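About Movmont

Movmont gathers and prepares demonstration data for robot manipulation. Our customers train learning systems that pick up, place, open, pour and sort. We supply the examples those systems learn from, along with the records needed to tell which examples are worth keeping.

The company was set up by Ylva Dalen and Edvin Grønli, who had worked together at Prudbridge on grasp planning for warehouse arms. The planner at Prudbridge was sound, but its test set covered 13 objects, nearly all of them boxes. When the work moved to learned policies, the shortage of varied examples became the main limit. Movmont was formed to work on that limit and has not taken on other business.

What we do

Our work has two branches. The first is teleoperation on physical arms, where an operator drives the arm through a task and every joint position, gripper command and camera stream is logged on a common clock. The second is simulation, where the same tasks are run with modeled objects on modeled tabletops. Both branches write to the same episode format, so a customer can mix them in any ratio without conversion.

Simulated episodes are rendered from the viewpoints the customer's own hardware will use, including close views in which part of the gripper stays in sight. Object models are chosen for shape first. Flared bowls, ridged walls and irregular rims are well represented in our library, as they give a policy more than one reasonable place to grasp and punish a poor choice of approach angle. 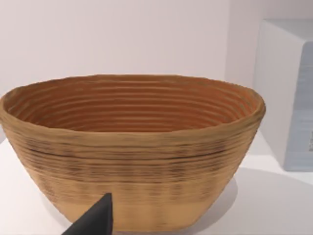 Surface detail is handled separately from shape. A model may be issued with up to 4 textures, and the collision mesh stays the same across all of them. This lets a customer test whether a policy is responding to geometry or to color. Lighting and background are also set per batch. Most batches begin with plain walls and diffuse light, and clutter is added in later batches once a baseline has been measured.

How episodes are checked

Each episode passes through two stages of review. An automatic pass rejects episodes with dropped frames, clock drift, joint limit faults or objects that sink into the table. A reviewer then plays back what remains and assigns one of three labels: success, partial or failure. Failures are kept and delivered. Customers who do not want them can filter on the label field.

Episodes labeled partial carry a short note in plain words, such as "rim contact, slipped on lift." Eskil Solheim maintains the guide that reviewers follow. The guide is sent with every delivery so that customers can see how borderline cases were decided.

Tools

Collection runs on Teritz, our in-house recording software. It handles device timing, operator prompts and scene resets for both branches. Nyberg is the review tool, used for playback and labeling. Neither is sold on its own, but customers with an active contract receive a read-only copy of Nyberg for inspecting their data.

People

Ylva Dalen leads the company and is responsible for customer contracts. Edvin Grønli runs simulation and the object library. Sverre Tveit is in charge of the teleoperation floor and operator training. Sverre Blomqvist looks after storage, delivery and the episode format. Mail addressed only to "Sverre" goes to both of them.

New operators train for 3 weeks before their episodes are included in a delivery. Practice episodes are stored separately and are not counted toward a customer's order.

Working with us

Projects begin with a task sheet listing the objects, start conditions, camera positions and the test for success. We return a small pilot batch against that sheet before the full order is priced. Changes to the sheet after the pilot are accepted, with a new version number. Intake for the next round of pilots opens in July.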